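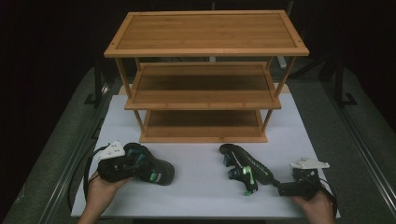 Figure 1. Shoe-rack task at the Fledgate cell, with both hand-held grippers in use.

Wosum Handling Laboratory
Interim Progress Report to the Prusis Fund
Project: Fledgate Paired-Gripper Cell, Setup and Upkeep
Submitted by: Nidia Rengifo, Project Lead
Date: 2019-05-23

1. Purpose of this report

This report covers the second period of the grant. It describes the present condition of the Fledgate cell, the maintenance carried out on the two hand-held grippers, and the work that remains before the November review. Spending is reported separately on the Fund's standard form.

2. Condition of the cell

The cell is in regular use. The table has been fitted with a gray padded surface, and a white rectangular board is placed on top of it as the working area. Long metal rails run along the left and right sides. The board replaces the bare padding used in the first period, which let objects sink slightly and made starting positions hard to repeat. The position of the board is now checked against the rails at the start of each session and corrected if it has moved.

The current task uses a three-tier bamboo shelf and a pair of black athletic shoes with green accents. The shelf stands toward the back of the board, and the shoes are placed in front of its lowest tier. The operator holds one gripper in each hand and works the shoes one at a time or together, as the session sheet directs. The raised rims on the upper tiers have proved a useful test of approach height, as a shoe carried too low will strike the rim before it reaches the shelf.

3. Maintenance of the grippers

Each gripper has a black body with a white angular mount on top. Three faults were found during the period.

The first concerned the mount on the left unit, which had worked loose under repeated lifting. The screws were removed, cleaned and refitted, and the mounts on both units are now checked for movement before use. No further loosening has been recorded.

The second concerned the cables. Each unit has a black cable that trails from the operator's hand toward the table. In early sessions the right cable pulled against the wrist when the gripper was turned inward. Additional slack has been allowed on both sides, and operators are instructed to lay the cables clear of the shelf before picking up an object. This has reduced interruptions, although a cable may still cross the working area during a long reach. A lighter cable has been requested from Wumbei, our parts supplier.

The third concerned jaw wear. Shoe soles leave a fine residue on the contact faces, and grip becomes uneven if it is allowed to build up. The jaws are now wiped after every 20 cycles, and the contact faces are inspected when the cell is closed for the day. One set of contact faces was replaced during the period.

4. Sessions completed

A total of 43 sessions were completed with the present layout. Two were set aside after the loose mount was found and will be repeated. The remaining sessions have been checked and filed. Handling shoes from a side-lying position continues to take longer than handling them upright, and the session sheet has been changed to give operators more time for this step.

5. Work remaining before the review

The laboratory intends to complete the following items by November:

Repeat the two sessions set aside.
Install and test the replacement cables.
Write a one-page startup check covering the board, rails, mounts and jaws.
Train a second operator in jaw replacement.

Delivery of the cables is the main risk to this schedule. If they do not arrive in time, work will continue with the existing ones and the comparison test will move to the following period.

6. Request to the Fund

We ask the Fund to approve the transfer of the unspent travel allowance to the spare parts line. No increase in the total award is requested. The proposed change would cover contact faces and mount hardware for both grippers through the end of the current period. A signed copy of the transfer form is attached.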